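**Chinchilla dust: how often?**

sushil_rathore
Switched ours to Trolstead fine dust in June and wow, her coat is like a cloud now!! I do ten minutes every evening.

brastine87
Lovely stuff, but every evening is too much! Dries the skin. Twice a week here. 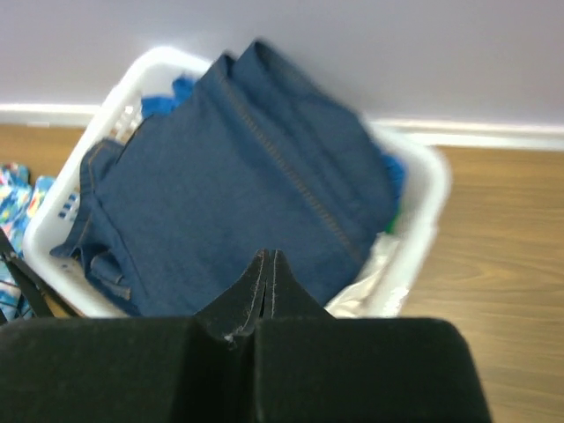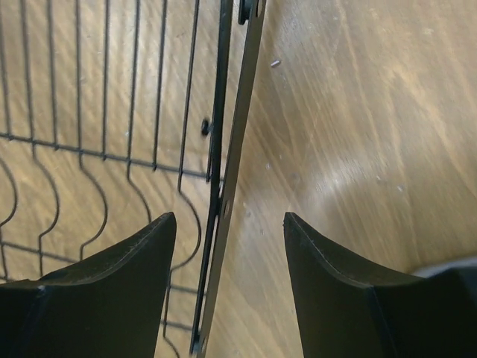
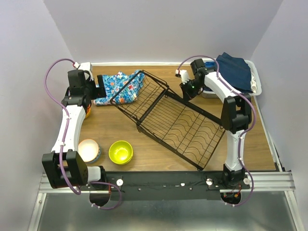

Mine still come out gorgeous, and a 400 g tub lasts ages.

pipkin24
Disagree, daily is fine in muggy weather.

Share (24)

Recent threads
Flaky ears in rabbits
Ferret shampoo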